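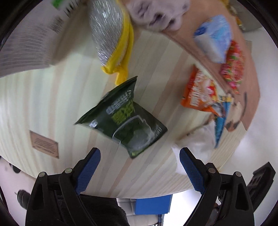
About Flallberg

Flallberg is a small research company that studies how robots can learn to handle everyday goods from people. We began with 3 engineers and one borrowed desk, and now we are 9. Our office is in Plillau, but a large part of the work is done at ordinary tables, with a gripper held in the hand.

What we work on

Our main method is called Clomby. A person holds the gripper and does a household task the way they would do it at home, for example sorting snacks or packing a bag. The camera on the gripper records the task from close to the fingers. From these recordings we train a policy, and later the same kind of fingers are mounted on a robot arm. The robot then sees the objects from a view it already knows.

Soft packaging is the subject we care about most. A snack bag changes its shape when it is touched, and a plastic bag can hide its own edges. We keep other goods on the table during recording, because a policy trained on one clean object often fails when a second one lies next to it.

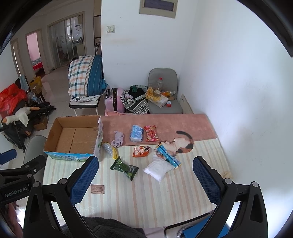
We also move between rooms and change the table covering as often as we can. In our first study, published on 08/04/2022, we compared 600 recordings from a single room with the same number from many homes. The second policy picked up unfamiliar bags more reliably - the difference was largest with crumpled ones. It was still slow, and it still dropped thin packages.

Who we work with

The finger pads are tested together with Taşdemir, a workshop that has been our partner for over 2 years. Each May we open our office to students who want to try the gripper and record a task of their own. Places can be requested through the contact page.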